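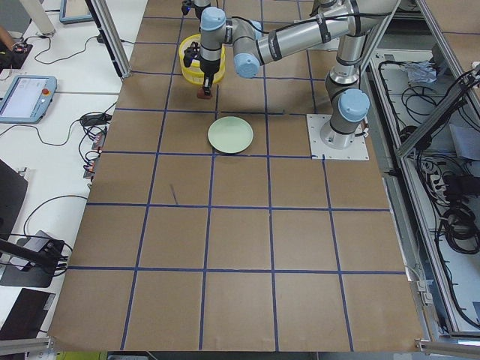

**Jatska** is a white wine grape grown mainly in the Tronley district, a group of hillside vineyards on the dry side of the Cascade Range in the northwestern United States. It is used for dry still wine, for a lightly sparkling wine sold young, and for a late-picked sweet wine made only in some years. The grape ripens late, holds its acidity well in warm weather, and has thick skins with a noticeable amount of tannin for a white variety. Total plantings in the district stand at 164 acres.

The name is used for both the grape and the dry wine made from it. On labels the sparkling version is usually called *Jatska Petillant* and the sweet version *Late Jatska*.

## Name

The origin of the name isn't settled. Growers in Tronley pronounce it with a soft first letter, as "YAHT-ska," while wine merchants outside the district often say it with a hard *j*. The oldest nursery labels spell it *Jacka*, *Jatzka* and *Yatska*, sometimes on the same shipment. The present spelling came into general use after Lena Zawadzka, who ran a small grapevine nursery outside Tronley, printed it in her catalog. Zawadzka wrote in a later catalog that she had copied the spelling from a wooden stake in her uncle's vineyard and had never looked into it further.

A second name, *Tronley White*, was used on jug wine for many years and covered blends of Jatska with several other grapes. It has mostly dropped out of use.

## Description

### Vine

Jatska is a vigorous vine with an upright habit. Leaves are medium to large, with three or five lobes, and are dark green and slightly blistered on the upper surface. The underside has a sparse covering of white hairs that rubs off easily. Leaf stems are often tinged with red. In fall the leaves turn yellow early, well before the fruit is ready to pick.

Bunches are medium-sized and cone-shaped, often with one shoulder or wing. The berries are round, green-gold when ripe, and speckled with brown on the side that gets the sun. Growers call this speckling "rust" and treat it as a sign of ripeness, although it's caused by sun exposure and appears on unripe fruit in open canopies.

Budbreak is late, which protects the vine from most spring frosts. Flowering is uneven in cool weather, and poor fruit set is the most common cause of a small crop. Jatska resists powdery mildew better than most white grapes in the district. It is prone to bunch stem necrosis, a disorder in which the stem dries out before harvest and the berries shrivel. Vines on shallow soil suffer most.

### Fruit composition

At harvest the juice usually shows high acidity and moderate sugar. Malic acid falls slowly during ripening. Fruit from the warmest sites can be left on the vine into November without turning flat, though birds and deer become a problem by then.

The skins are rich in phenolic compounds. Hard pressing gives a bitter juice, and many wineries keep the last press fraction apart and sell it off or send it for distilling.

## History

Jatska reached Tronley in mixed lots of cuttings brought by farm families who planted small vineyards beside their orchards. It was grown with other varieties in the same rows and picked together with them. The wine was for household use, and the surplus grapes were sold by the box at the rail siding.

The first block planted to Jatska alone was the Lower Shawky vineyard, on a bench above Shawky Creek. It held 2,048 vines on their own roots, set out in a square pattern that allowed plowing in both directions. Part of this block is still in production. The rest was pulled out to make room for cherries and then replanted with Jatska when the cherries failed.

Commercial interest was slow to develop. The grape's late harvest clashed with apple picking, when labor was short, and its bitter press juice gave it a poor name with cellars that bought by weight and pressed hard. Most Jatska went into blends until Catinca Gavrilă took over the cellar at Astivico, a winery at the south end of the district. Gavrilă had the fruit picked into small bins, pressed it in whole bunches at low pressure, and bottled the wine by itself the next spring. The wine sold well in restaurants along the coast, and other wineries adopted the same approach within a few seasons.

Gavrilă also made the first sparkling version. By her own account it came from a tank that had been bottled before it finished fermenting, and she repeated it on purpose the following year with less sugar.

## Growing region

### Tronley district

Nearly all Jatska is planted on slopes facing south and southwest. The highest vineyard, Upper Shawky, reaches an elevation of 1,569 feet. Below the slopes the valley floor is used for hay and orchards, as cold air settles there on clear nights.

Soils are windblown silt over broken basalt. On the upper slopes the silt is thin and roots meet rock quickly. On the benches it's deeper and holds more water. Rainfall is low and falls mostly in winter, and almost every vineyard has drip irrigation. The old block at Lower Shawky is watered only in the driest summers.

Growers divide the district into three informal areas:

| Area | Soil | Typical use |
|---|---|---|
| Shawky benches | Deep silt | Dry wine, late-picked wine |
| North slope road | Thin silt over basalt | Dry wine |
| South end | Silt with gravel | Sparkling wine, blends |

These areas have no legal standing and don't appear on labels, apart from the name Shawky, which is printed on bottles from the two Shawky vineyards.

### Other plantings

Small trial rows exist elsewhere in the Northwest. The fruit has been sound, but cooler sites west of the mountains have struggled to ripen it before the fall rains.

## Viticulture

Vines are trained on vertical wires, with two canes or two short-spurred arms. Cane pruning is more common because the buds nearest the trunk are often unfruitful. Shawky Creek growers leave long canes and remove extra bunches after fruit set. Leaves are pulled on the morning side of the row only, as full exposure in the afternoon leads to sunburn and more bitter skins.

Two selections are in general use. The *Zawadzka selection* has loose bunches and small berries and gives a light crop. The *orchard selection*, taken from old mixed plantings, crops more heavily and is preferred for sparkling wine. A study of older vines by plant scientist Hooman Mousavi found that several rows sold as the orchard selection were a different variety, which he didn't identify. These rows were marked and left in place.

Crop levels vary a good deal from year to year. A cold, windy week during flowering can cut the harvest in half, and growers with old vines count on one such year in every handful.

## Winemaking

### Dry wine

Grapes are picked by hand, usually early in the morning, and pressed as whole bunches. The juice is settled overnight and fermented cool in steel tanks or large neutral oak casks. Malolactic fermentation is normally prevented. The wine rests on its yeast for several months and is bottled in spring or early summer.

A few producers ferment part of the crop on its skins. Shahab Safavi, who makes wine from a rented block on the north slope road, leaves the fruit on skins for 22 days and ages the wine in old barrels. The result is deep gold and firmly tannic, and needs time in bottle. Opinions on it in the district are divided.

### Sparkling wine

Jatska Petillant is bottled while a small amount of sugar remains, and finishes fermenting under a crown cap. It isn't disgorged, so a light haze of yeast is normal. Pressure is lower than in fully sparkling wine. It is meant to be drunk within a year or two.

### Late-picked wine

Late Jatska is made from fruit that has shriveled on the vine. Noble rot is rare in the dry climate, and the sweetness comes from water loss. Yields are very small. The wine keeps its acidity and can age for a long time - bottles from the early Astivico vintages are still opened at local dinners.

## Character of the wine

Young dry Jatska is pale yellow with a green edge. Common tasting notes include green pear, lemon peel, chamomile and fresh almond. Wines from the Shawky benches are fuller, often with a note of quince, while those from thin soils are leaner and more salty. The finish is slightly bitter. With age the wine turns gold and takes on flavors of honey, toast and dried apple.

The sparkling version tastes of apple and bread dough. Late Jatska is marked by apricot, orange peel and caramel.

## Food and serving

The dry wine is served cool, but not ice cold, as chilling makes the tannin stand out. In Tronley it's the usual partner for smoked trout, roast chicken and fried potatoes with onions. Cook and food writer Forough Heydari recommends it with herb-filled omelets and with rice dishes that contain sour cherries or barberries, where the wine's acidity matches the fruit. She advises against serving it with asparagus.

Late Jatska is poured in small glasses with blue cheese, walnut cake or baked pears.

## See also

- Late harvest wine
- Pétillant naturel
- Skin-contact wine
- Whole-bunch pressing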